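Losden Workroom: Tables, Frames and Small Items
Gallery page, updated December 12, 2024
Text: Ashwin Panicker

The workroom at Losden was refitted over the fall. The main changes are the table surfaces, the raised shelving and the way small items are kept between tasks. These notes go with the gallery and are meant for people who are setting up a similar room at the Flerano or Tostholm sites.

Surfaces
Pale wood grain was chosen over white for all main tables. White showed every scuff within 2 weeks at the old address. The pale finish is smooth and wipes down with a damp cloth, but it does reflect overhead lights and anything tall standing behind it. Anyone who needs an even background should lay down a matte sheet first.

Frames and raised panels
Thin black wire supports hold a flat brown panel above the table. The wire takes up very little of the surface, and items can be slid under the panel from the front. Keep the load on any one panel under 30 pounds. The Torres order included spare supports, stored in the cabinet by the door.
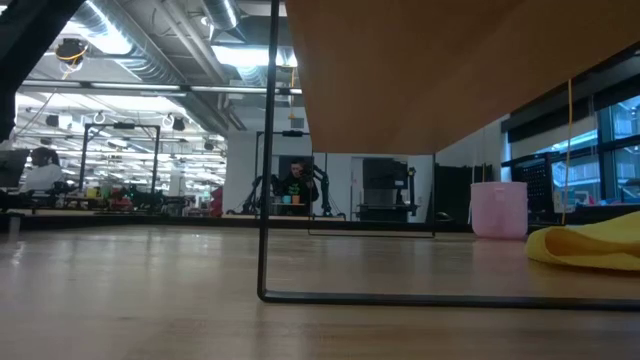
Containers should stay upright and away from the wire. The pale pink cylindrical one has a small raised tab on its upper side, and the rim is slightly wider than the body, so it can be lifted with one hand. Cloths are folded before they are put down. Yellow is reserved for dry wiping and is not to be used with cleaner.

Cups
Light blue and orange cups are used at the work tables. They are for sorting tasks only and do not go back to the kitchen. Wash by hand at 40 degrees Celsius or below. The printed labels came off in hotter water, and we have stopped replacing them.

Cords and cables
Cords may hang behind a table but should not rest on the surface. Bundle any slack and tie it to the nearest upright. 

End of day
Clear the surface, fold the cloths and return containers to the side shelf. Leave the wire supports in place. Moving them means leveling the panel again, a job that takes almost 30 minutes with the short level and longer without it. The long level is still at Tostholm.

Replacement parts
Quote order number 800 for wire supports and panels. Table surfaces are ordered separately through Flerano, and the lead time in December is longer than usual.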